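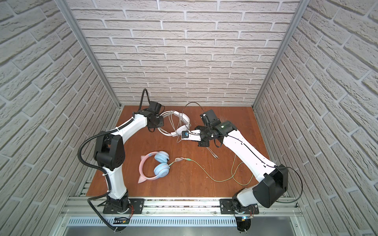

*Figure 1. Headphones on the brown wooden table, brick-patterned panels on three sides.*

**Progress report to the Lokent Fund: Pemberg Listening Library**
Jan 25, 2026

The Listening Library lends over-ear headphones to residents who use the audio catalogue at home or in the Pemberg reading rooms. This report covers the period from September to the present.

**Stock**

The grant allowed for the purchase of 249 pairs, all of which have been received and entered in the register. White was chosen for the whole order so that spare parts could be shared between pairs. Four pairs were returned to the supplier, Stonetti, with faults in the headband and are awaiting replacement.

**Handling and checks**

Each pair is checked on return before it goes back into stock. The check covers both earcups, the headband and the sound on each side. Ear cushions are wiped and, where worn, replaced. The written procedure was revised once during the period, after staff at the Gallagher Street branch reported that the earcup section was unclear.

**Loans**

The target for the first year is 1,000 loans. Demand has been strongest at Gallagher Street, where the waiting list was closed for part of the autumn. Late returns remain higher than we would wish, and a reminder letter is now sent one week before the due date.

**Spending and next steps**

Spending is within budget. The cushion line is likely to be used in full before the end of the year, and we ask the Fund to agree a transfer from the postage line, where costs have been lower than planned. A revised budget sheet is attached.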